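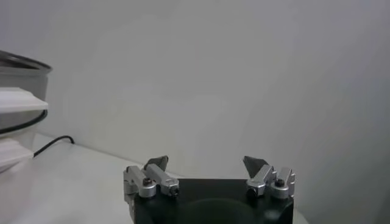 Open wide, asking for money.

I had 93 dollars left in the robot budget and Leopoldo Arriaga wanted dumplings.

"Buns," he said over the phone. "Dumplings are a different line item."

Leopoldo signs the checks at Hummont, so buns it was. He'd read the Tretis brochure on the way to the airport (always a bad sign) and now he wanted to know why we'd pay for two arms when one arm was, you know, half as much! 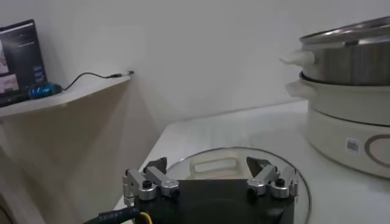 So I told him about lids. You need a hand for the lid and a hand for the bun, and if you've only got the one hand you spend your whole morning putting things down. He thought about that. I could hear him chewing.

"What does Cirillo charge for spare fingertips?"

"200 a pair."

"For fingertips!"
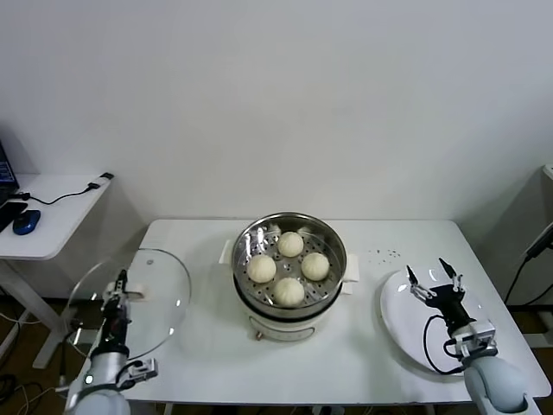 I moved the fingertips to September, and then I moved them back, and I put the second arm on page one where he couldn't pretend he'd missed it. The total came to 2302 over what he'd promised me. I typed it in very small type. Then I felt bad and made it big again.

"Send it," he said. "And save me a bun."

I hit send and went looking for a napkin.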